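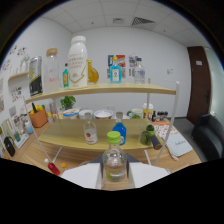 Does splitting the bottle task into two labeled phases help the policy place on the shelf without knocking the neighbors?

With the label the shelf contacts dropped from 17 in 90 trials to 4 in 90, and grasp success stayed where it was.

July 2025 – notebook, shelf placement work

Writing this up before I change anything else on the bench. The comparison is the Clomlow baseline (one continuous demonstration, grasp to release) against the same network with one extra input, a flag that flips when the bottle is held and the hand starts moving toward the shelf. Everything else is fixed: same demonstrations, same training length, same seed list. The flag was added by hand to the demos, marked at the first moment where the fingers are closed and the bottle is off the table.

Protocol was the one we settled on in May. Start pose drawn from the Barnik list, one attempt per pose, no retries. A contact means any part of the hand or the held bottle touches a container that was already standing on a shelf, judged from the recording by whoever did not run the trial. A topple is recorded separately. The baseline had 2 topples, the flagged version had none. That difference is too small to lean on.

Where the baseline goes wrong: it starts turning the wrist toward the shelf while it is still closing. If the grasp is clean this does no harm. If the bottle is a little off center in the pads, the turn finishes early and the hand comes in low, so the cap meets the front of the upper board or the nearest container. I had put this down to poor depth on clear glass. I now think it is mostly timing, as opaque bottles did the same thing when I went back through the recordings.

The flagged policy waits. It closes, settles, then goes. Trials are longer for it. I did not log the durations properly on the first batch, so no number for that yet.

Still weak:

Low shelf. Approach from the front is fine, but with a tall container on the upper level the path gets tight and the motion turns jerky. Most of the remaining contacts are there.

Clear bottles with very little in them. The grip point drifts toward the cap. Colored caps seem to make this worse, possibly because the cap is the only thing in the view with a strong edge. Try the same bottles with the caps off, and again with a plain strip of tape lower down.

Flag at run time. It is currently switched by finger width, and a thin neck can read as fully closed with nothing in the hand. Got a false flip that way and the hand went to the shelf empty. Counted as a failed grasp, no contact. Akande's force threshold would probably catch it, but I want to see how noisy that signal is with the soft pads first.

A note on clutter. The earlier runs used a bare shelf, and both policies looked equally good there. All of the separation shows up with other containers in the way. Please don't tidy the shelves between trials past what the reset sheet asks for. Small shifts in spacing are fine and I would like to keep them.

Also checked whether the network simply ignores the flag after enough training. Held it at zero for a few rollouts and the hand stayed at the grasp pose, bottle in the fingers, making small corrections. So it is using it.

Next:

Rerun the low shelf with the approach start moved back.
Log durations for both policies from the first trial.
Learn the flag from the wrist view and drop the finger width rule. Flarkari branch has a classifier head that could be reused, needs the label format changed.
Copy the contact judgments into the shared sheet – at the moment they are only in my folder.

Baseline weights are kept as they were. Do not overwrite them, the low shelf rerun needs the same ones.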